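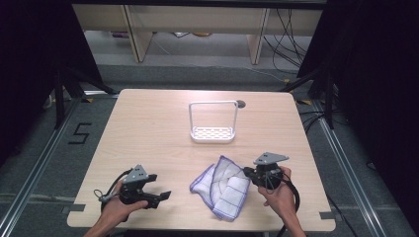 A sponge holder and a folded dishcloth on the table.

Recapping kits: what are you paying for?

Three readers wrote in during July about the new capacitor kits from Prudard, the ones sold as "complete restoration packs" for 8-bit home computers. The pitch is that every electrolytic on the board is a time bomb and you should swap the lot before you even plug the thing in. I have my doubts.

I bought the kit for the Manzano 300, a machine I know pretty well. It cost 80 dollars. Inside were the main board capacitors, a set for the power supply, a printed sheet and a sticker. I pulled the same parts list from a regular supplier and it came to a fraction of that, with shipping. The sheet has one mistake on it, too: it shows the polarity backward for the cap next to the video connector. Follow it and you'll have a worse computer than you started with.

Then there's the claim on the box that "2700 machines saved" have used these packs. Saved from what? A machine that ran fine before the recap and runs fine after it hasn't been saved from anything. I'd like to see how many were tested first, and how many came out with lifted pads. Prudard's page doesn't say.

Power supplies are a different matter. The old Cultex bricks do fail, and the filter caps in them are worth replacing if you plan to use the machine every week. I measured mine before pulling anything. Two were well out of spec, the rest were close to their marked value, and the big 500 volt one — the part everybody on the forum tells you to throw out — was fine. It went back in.

My own order of work hasn't changed. Check the supply rails with a dummy load, look for leaks and brown crust, clean the board, reseat the socketed chips, and only then think about the iron. Most of the dead Manzanos I've had on the bench were bad RAM or dirty sockets.

Prisus has a cheaper kit coming, supposedly with a corrected sheet for the 300. I'll believe that when I've read it. If you already have one, send me a scan of the video section.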